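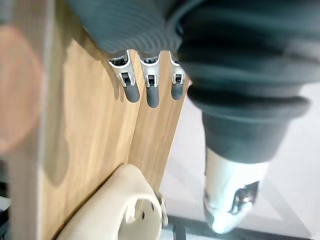 House Slippers and the Desk Shelf: Your Questions

Which slippers do you keep on the lower shelf?
The frosted, see-through kind! We love them for guests - they rinse clean in the sink and they look great against honey-colored wood.

Won't they scratch the wood?
Ours haven't, and Houshang Parsa has kept his on a Hendberg desk shelf for almost 11 years. Knock the grit off the soles first and you'll be fine.

Toes in or toes out?
Toes out, please. You can tell left from right at a glance, and the pair sits nice and straight along the front of the shelf.

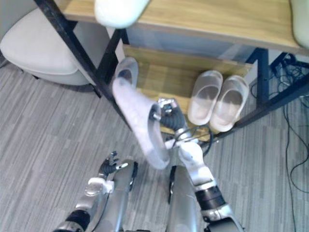 A pair on the lower shelf, and a pale lavender-white slipper held close by.

How many pairs fit?
On a shelf 70 cm wide we stop at 2 pairs. You could squeeze in more, but then your feet have nowhere to go when you sit down to work (and we do want you to enjoy the desk too).

How do I wash them?
Lukewarm water, a drop of dish soap, and an old toothbrush for the footbed. Let them dry standing on their heels before they go back under the desk. Skip the dishwasher - we tried it in April and the rims came out wavy.

Can I use the shelf for outdoor shoes?
Sure, with a tray under them. The Grateo tray is a lovely fit on most open shelves, and it lifts right out when it needs a wipe.

My question isn't on the page. Who do I ask?
Write to us at the Nouri shop desk. We really do enjoy slipper mail!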